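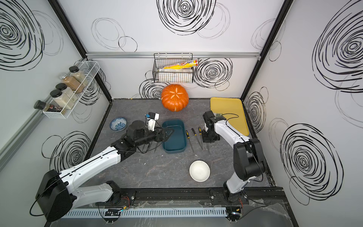
Which tray should be ordered for a kitchen counter that also serves as a place for small repairs?

The Ploken shallow tray suits most counters of this kind. It is rectangular, has raised edges on all sides, and is supplied in teal and in yellow so that two kinds of items can be kept apart at a glance.

Ploken Counter Set – Product Information

The Ploken Counter Set is supplied by Varimine to households, teaching kitchens and shared workrooms. It consists of two plastic trays, one teal and one yellow, and a wire mesh basket in black for mounting on a wall rail. The rail is ordered separately. Bowls, tools and foodstuffs are not included.

Intended use

The teal tray is intended for tools with long shafts, such as screwdrivers and files. Tools should be laid lengthwise with the handles at the same end. Purchasers who own a matching set of screwdrivers with yellow-and-black handles will find that the handles stand out well against the teal.

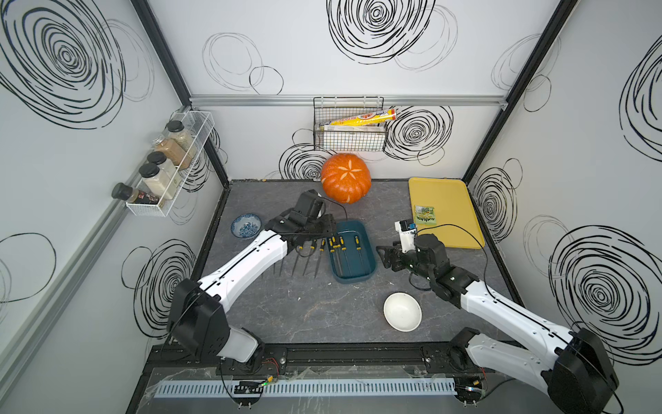

The yellow tray is intended for dry, packaged goods: snack packets, tea, sachets and similar small items. It should be placed toward the back of the counter, where it does not interfere with work in progress. Food should not be kept in a tray that has held tools until the tray has been washed with warm water and dish soap.

The wall basket holds boxes and rolls that would otherwise take up counter space. Long rolls may be laid diagonally across the top. Glass and ceramic items should remain on the counter and should not be placed in the basket.

Details for ordering

Tray depth: 27 mm
Basket load, evenly spread: 5 kg
Minimum rail length: 600 mm
Colors: teal, yellow (trays); black (basket)
Delivery within the Tikville area: 15 working days

Trays may be ordered singly or as a pair. The basket is not sold without its two rail hooks.

Arrangement on the counter

Varimine recommends that the teal tray be placed near the middle of the counter, within reach from either side. Bowls for loose parts may stand to the left of it – a patterned bowl and a plain white one are easily told apart when both are in use. Decorative items such as a pumpkin are best kept at the back, below the basket.

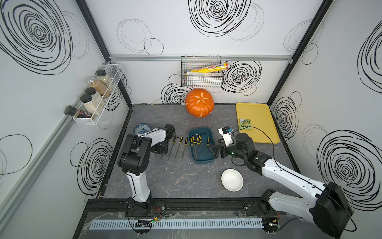 Tools in current use may be laid beside the tray, side by side, and returned to it when the work is complete. Shafts should be wiped before they are put away. The trays are not suitable for ovens or for use on a hot burner.

Care and replacement

Trays are to be washed by hand. The basket may be wiped with a damp cloth and should be dried before it is hung again. Replacement hooks are available on written request to Josiane Gilbert, Orders Desk, Varimine. Inquiries from schools should be addressed to Dimas Rondonuwu.

Product information revised 25/03/2024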